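Ticket: Orness two-group, low brew temperature on left group
Status: Closed
Opened by: Chantal Robichaud, Cornmont
Assigned to: Zachary Friesen, Boychuk service desk
Date opened: Feb 4, 2024

Reported problem

The left group pours cool after the machine has been idle. Shots are sour and pale. The right group is normal. Boiler pressure on the front gauge looks steady and the steam wands work as usual. The machine was descaled in May and has had no parts changed after that. Shot counter reads 2,689 on the left group and 1,228 on the right, both from the last reset.

First response (Z. Friesen)

If both groups share one boiler and only one runs cool, the boiler and pressurestat are unlikely to be at fault. On this model each group is heated by its own thermosyphon loop: hot water rises through the upper pipe, gives up heat in the group head, and returns through the lower pipe. Anything that stops that flow lets the group cool down between shots.

Please do the following and reply with results.

1. Leave the machine on for an hour with no shots pulled.
2. Measure the surface of each group head at the same spot, just above the portafilter collar.
3. Measure the upper and lower pipe on each side with the side panels off. Keep hands clear of the pipes and the heating element terminals.
4. Do not flush either group before measuring. Flushing hides the fault.

Customer reply (C. Robichaud)

Done as written. Right group head is too hot to keep a hand near. Left is warm only. Right side pipes are both hot, with the lower one slightly cooler. Left side upper pipe is hot for a short distance from the boiler and then drops off. Left side lower pipe is barely warm. After a long flush the left group comes up to heat, makes one good shot, and is cool again by the next order if we are slow.
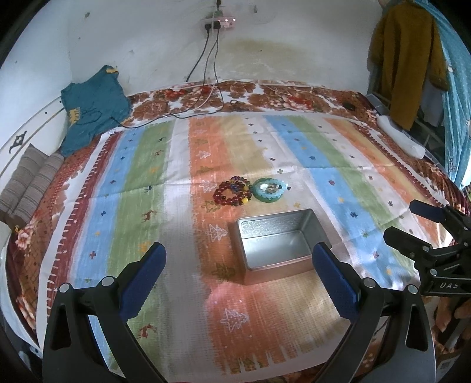
Second response (Z. Friesen)

These readings point to a stalled loop on the left side. There are two usual causes: air trapped at the high point of the loop, or scale in the restrictor at the group inlet. Check for air first. It takes no parts.

Bleeding procedure:

1. Machine at full pressure, left portafilter out, drip tray empty.
2. Run the left group for 20 seconds, stop for 10, and repeat until the flow no longer spits.
3. Leave the machine idle for an hour and measure the left lower pipe again.

If the lower pipe is hot, the loop is running. If it cools again over the next day, air is getting back in or the restrictor is partly blocked.

Customer reply (C. Robichaud)

Bled as above. There was spitting at first, then clean flow. Lower pipe was hot after an hour. Next morning it was cool again.

Internal note (T. McIntyre)

Agree with restrictor. The shops on this water supply that skip the Plarnov softener cartridge all end up here. A descale done through the boiler only will not reach the restrictor if the loop is already stalled - the acid sits in the boiler and never circulates. Ask when the cartridge was last changed.

Site visit (K. Lavoie)

Machine isolated, drained and cooled. Left inlet fitting removed. Restrictor bore closed to a pinhole with hard scale, with flakes in the elbow behind it. Replaced restrictor, cleaned elbow, fitted new seals on both ends. Right restrictor checked and showed light scale, cleaned and refitted. Refilled, heated, bled both groups. After an hour idle the two group heads read within 2 degrees of each other. Softener cartridge was past its change date and has been replaced.

Customer confirmation (C. Robichaud)

Left group has held temperature for a week, including slow afternoons. No leaks at the fittings. OK to close.

Resolution

Cause: scaled restrictor, left thermosyphon loop. Parts used: restrictor, seals, softener cartridge. Invoice sent by Myrto Mavromatis. Cartridge reminder added to the account.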